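4 Setting up rates and availability

This section covers the first entry of room types and rates in Kuvow for a hotel or guest house. Complete section 3 (Property details) before you start. You need a manager login.

4.1 Creating a room type

1. Open the Rooms menu and select Add room type.

2. Enter a name of no more than 68 characters. Guests see this name on the booking page and in their confirmation email.

3. Enter the standard and maximum number of guests. Cots are not included in either figure.

4. Enter the number of rooms of this type. A single property may hold up to 200 rooms across all types.
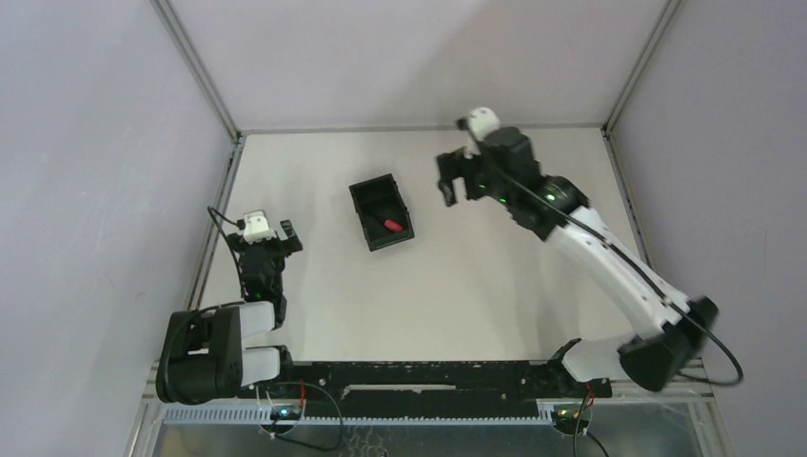
5. Select Save. The room type now appears in the list with the status Closed. It cannot be booked until a rate has been attached to it.

Note: Room types may be renamed at any time. The short code is fixed when you first save and is used in all reports.

4.2 Attaching a rate

1. Select the room type, then Rates, then New rate.

2. Choose a base price per room or per person. This setting cannot be changed once a booking has been taken.

3. Enter the price for each season. If no season has been set up, the price applies all year.

4. Set the minimum stay, if any. The default is one night.

5. Choose a cancellation rule. The flexible rule allows free cancellation up to 7 days before arrival – after that, the first night is charged.
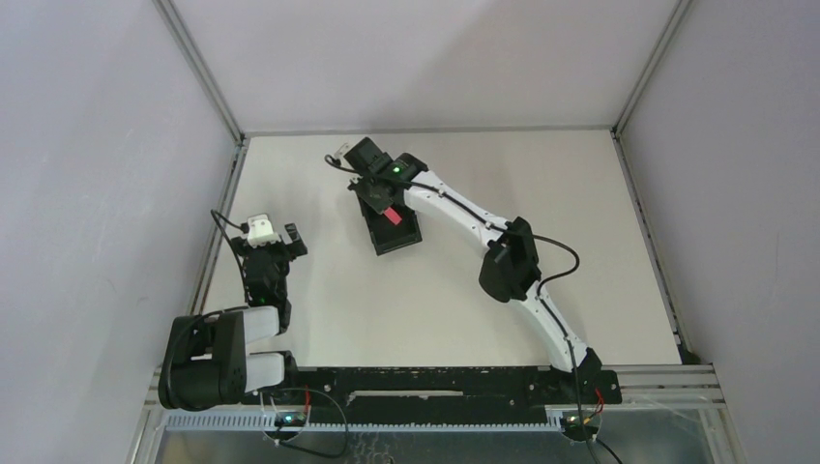 4.3 Connecting to a booking channel

Kuvow sends rates and availability to outside channels through the Lemma link. Each channel must be connected separately.

1. Open Channels and select Lemma.

2. Enter the property number supplied by the channel.

3. Match each room type to the channel's own room name. Unmatched rooms are not sent.

4. Set the share of rooms offered to the channel. The default is 75 per cent of each type.

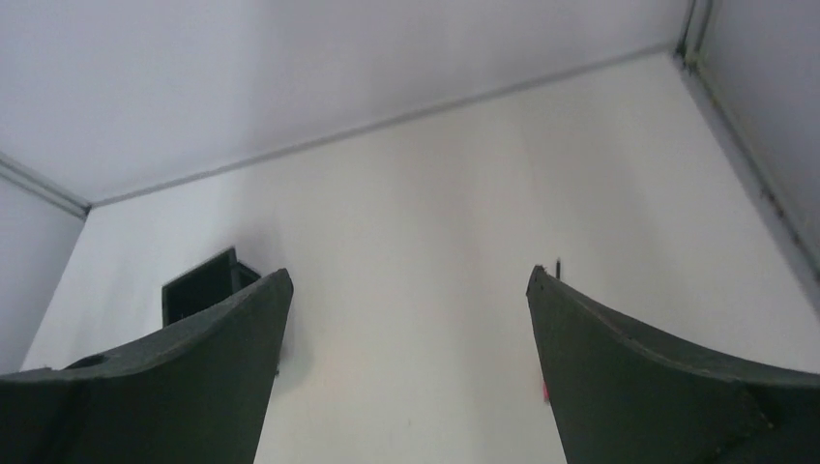
5. Select Test. If the test fails, check the property number and try again before changing any other setting.

6. Select Go live.

Caution: Do not close dates in Kuvow and on the channel's own website at the same time. The later change overwrites the earlier one, and rooms may be sold twice.

Note: Properties moved over from Skovuslow keep their old channel matches. Check these against the list in step 3 before going live.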